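Kellari Workshop Tips
Bench Robot Arms: House Rules for Small Shops

A desktop arm can sort screws, feed a drill jig or hold a part while glue sets. It can also pinch a finger or sweep a mug onto the floor. The rules below are the ones we use for hobby and light shop arms. They do not replace the manual or any safety standard that applies where you work.

Before you switch on

Bolt or clamp the base. A heavy plate helps, but weight alone will not hold an arm at full stretch.

Find the full reach and mark it on the bench with tape. Add 4 inches outside the line and keep hands, cups and phones out of that strip while the power is on.

Put the stop button where you can hit it without leaning over the arm. Test it at the start of every session.

Route cables behind the base and tie them down. Leave enough slack at each joint for a full turn.

Tie back long hair and take off gloves with loose cuffs.
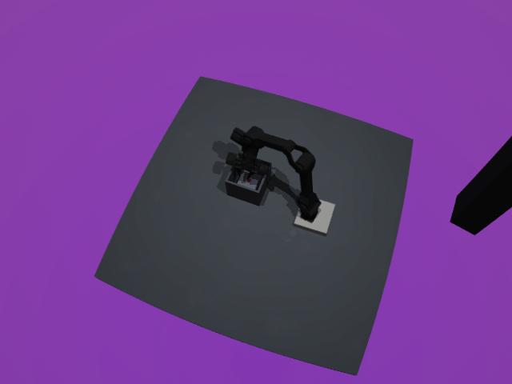
Bin placement causes more trouble than anything else in a small cell. Set the bin well inside the reach, where the arm can come down on it from above with the elbow still bent. Check the width of the gripper against the opening, too. With a small square bin like this one, the gripper spreads over the opening and part of it sits out past the left wall, so the walls are the first thing it will hit if the position is off. Small parts such as the little red one need a slow final drop. Keep the rest of the work surface bare, as it is on the lower half here, and you have somewhere safe to park the arm.

Running a job

Do the first two cycles at the lowest speed with nothing in the gripper. Then do two more with a part.

Never reach into the bin during a pause. A paused arm still has power and may start again. Press stop first, then reach.

If you use a simulator, run the job there before you run it on the bench. Measure the real bin and enter the real numbers – wall height gets forgotten most often.

Write down every change to a saved position. We keep a notebook by the Cundale bench and number the programs, so when 1039 starts missing the bin we can see what was altered.

After the job

Park the arm low and folded, then cut the power. Support the forearm with one hand if your model goes limp when it shuts off.

Wipe the finger pads with a dry cloth. Check the base bolts once a month and replace any cable with a cracked jacket.

More in this section: Clamps and Vises – Dust Control – Battery Storage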